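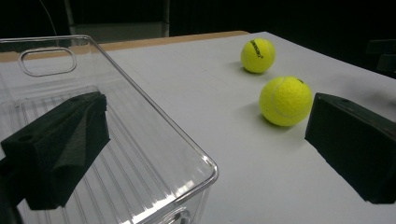 Tennis Ball Drive Returns to the Tronero Center for October

If you have ever opened the hall closet looking for an umbrella and had a tennis ball roll out and bounce off down the stairs, the folks at the Tronero Recreation Center would very much like to hear from you. The center's used tennis ball drive is back for the month of October, and anyone with a few old balls lying around the garage, the trunk of the car or the bottom of a gym bag is invited to bring them in.

The drive started last fall as a fairly small thing. Eliécer Sotelo, who runs the after-school tennis program, had put a clear plastic bin with handles on a table by the front desk and taped up a handwritten note asking for balls that were past their best. He was hoping for enough to get through the winter. By the time the bin was put away at the end of the month it had been filled and emptied more times than anyone had planned for, and the final tally came to 739.

"I thought we would get a couple of dozen, and I would have been very happy with a couple of dozen," Sotelo said, laughing. "Then people started coming in with grocery bags. One family brought in balls that had been in the grandfather's shed since before the kids were born. Some of them hardly bounced at all, but we found a home for those too."

Finding a home for them is really the heart of the whole business. Balls that still have some life in them go straight to the beginners' classes, where a slower, softer bounce is a help to a child who is just learning to swing a racket (and to quite a few grown-ups as well). The ones that are too flat even for that go to the Dasus Animal Shelter, where they are handed out in the exercise yard, or to the elementary school on Chong Street, where teachers have them cut and fitted onto the feet of classroom chairs to keep the scraping down. Anyone who has sat in a room while a whole class pulls in its chairs at once will understand why the school asked to be included again this year.

The goal this time is 1000 balls, and Sotelo says he would be pleased with 800. The chairs alone could use up a good share of that, as each one takes four and the old covers wear through by spring.

Balls of any brand and any color are welcome, and they do not need to be clean. They will be sorted at the center in the evenings by whoever happens to be around, and the sorting is not complicated. Each ball is dropped from shoulder height next to a strip of tape on the wall. If it comes back up past the tape it goes in with the class balls, and if it doesn't it goes to the shelter or the school. Last year the younger players took this job over almost completely and got quite strict about it, and Sotelo expects they will want it back.

There are just a couple of things the center asks people to keep in mind. Please leave out any ball that has split open or that a dog has already chewed through, since the shelter can't use those. Please take balls out of their cans and bags before dropping them in the bin, too, so there is room for everybody's. If you have a really large number to give, a ball machine's worth or a club's leftovers, call the front desk first and somebody will meet you at the side door with a cart.

The Grirka Hardware store on the corner has offered to take drop-offs at its checkout counter again for those who can't make it over during the center's hours. Balls left at the store will be carried across at closing time and added to the total, which is kept on the whiteboard outside the gym and updated every evening. It got to be something of an attraction last fall, and parents waiting to pick up their kids would wander over to see how far it had moved.

The center's front desk is open from 9 in the morning until the last class lets out in the evening. There is no form to fill in and no need to leave a name, though the staff do enjoy hearing where the balls have been all these years. Spare rackets in playable shape, especially junior sizes, can be left at the desk at the same time. Beginners' classes for children and adults run all through the month, and there are still places in the late afternoon group.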